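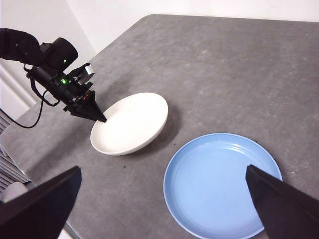

A comment left on the last entry asked whether a white bowl tells us anything about metal marking, given that every mark shows on white, and whether the blue plate should be judged on the same scale at all.

June 19, 2020. Clutska tableware, entry 21.

Fair point about the scale. For now the bowl and the plate get separate columns. The white bowl is the Zallent shallow one, glossy, slightly rolled rim. The light blue plate is Bradesel, large, raised rim with the ridges inside it. Gray marks read easily on the first and poorly on the second, and on the ridges I can't always tell a mark from a shadow. Wiping direction matters there too. Along the ridge, not across.

Both pieces weighed before washing. Plate 1044 g on the bench scale, which is more than I had written down in the last entry. I think the earlier figure was for the smaller Bradesel plate and got copied into the wrong row. Corrected in the sheet, old value left in with a line through it. Bowl not reweighed, previous value stands.

Wash: warm water, ordinary dish soap, soft sponge, rinse, rack. Then Calvo paste on one quarter of the plate rim only, 80 strokes with a damp cloth, rinse again. The paste took off the two short gray lines near the edge and left the surface looking a little duller than the rest when viewed at a low angle. Could be residue. Needs another rinse and a second look before it goes in the results column.

Rim check on the bowl by fingertip and then by cotton swab. The swab caught fibers at one spot on the rolled edge. No chip visible with the loupe — possibly a pinhole in the glaze. Marked the position on the sketch, not on the bowl.

Lighting is the weak part of all this. The speckled gray top is fine for the white bowl and acceptable for the blue plate, but the wall light is uneven and a low-angle inspection changes with where you stand. I would like a desk lamp at a fixed height on the left side. The outlet is high on the wall, so the cord has to come down behind the back edge of the table and be clipped there.

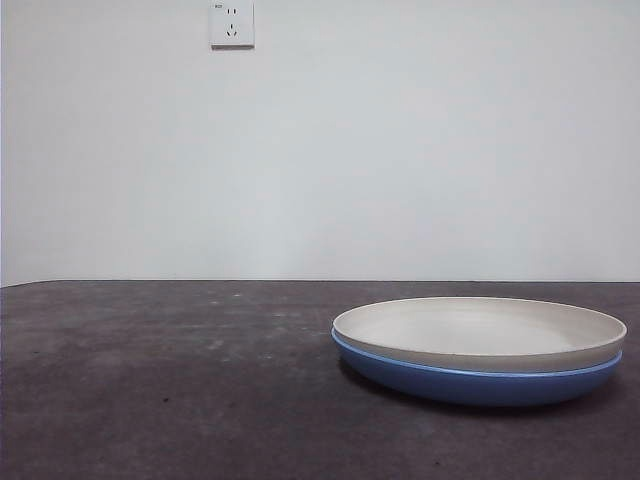
A lamp with a short cord will not do it. Measure the drop first, add slack for the clips, then order. Until the lamp is in, all low-angle readings get an L next to them so they can be redone.

Open items:
Second rinse on the plate, then compare the pasted quarter with the rest.
Swab check on the bowl again, same spot, fresh swab.
Find the weight of the smaller Bradesel plate.
Calvo jar is nearly 9 months open. Check the label for shelf life.
Decide on the marking scale for colored glazes before the September batch.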